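Workshop notebook, January 13, 2019

Rear wheel off the winter bike again. The Porix hub has done 1,489 km since its last service in June and now sounds like a pepper mill. I had blamed my knees.

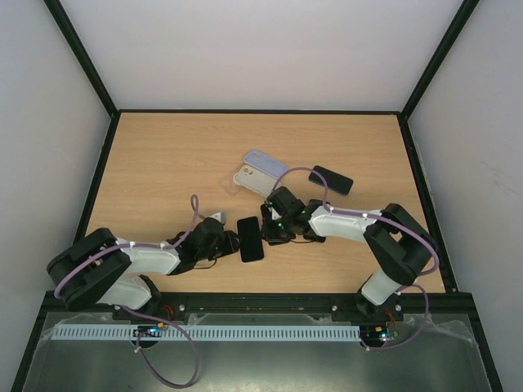
Can the bearings wait until after the next 200?
They could, if the rider fancies walking the last part of it. Drive-side cartridge is notchy, other side fine. Replacing both, as I only want to swear at this hub once.

Old cartridges out with the drift. The Amus freehub came off on the second go, after I remembered which way it undoes. Fresh grease on the pawls, thin.

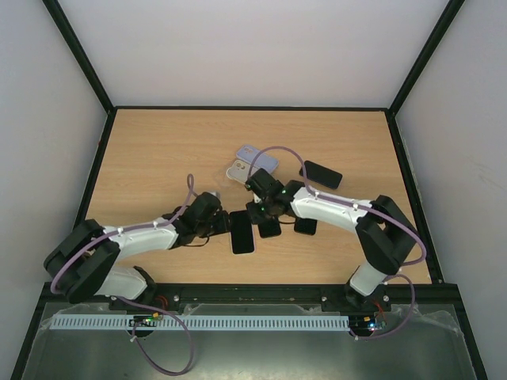 Farahani

Trued the wheel while it was out. Worst wobble was by the valve, 2 mm to the left, now down to a hair. One spoke nipple rounded off, by me, last year, in a hurry. New one fitted. Tyre has 7 small cuts, none through to the casing, so it stays on. Thrift, or laziness; the route card won't care.

Jodix dynamo light flickers below walking pace, so it will be dark exactly where the hills are. Cleaned the connector. Still flickers. Moved on to tea. 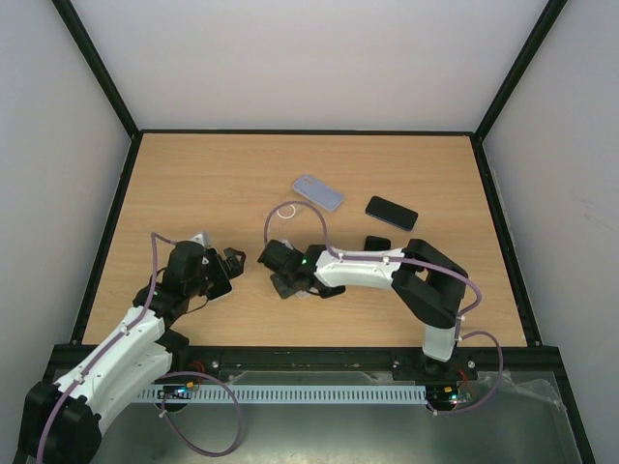 Still to do

Brake blocks, front.
Re-measure the route: the card says 226 km, which is a long way to call a 200.
Find the other mudguard bolt.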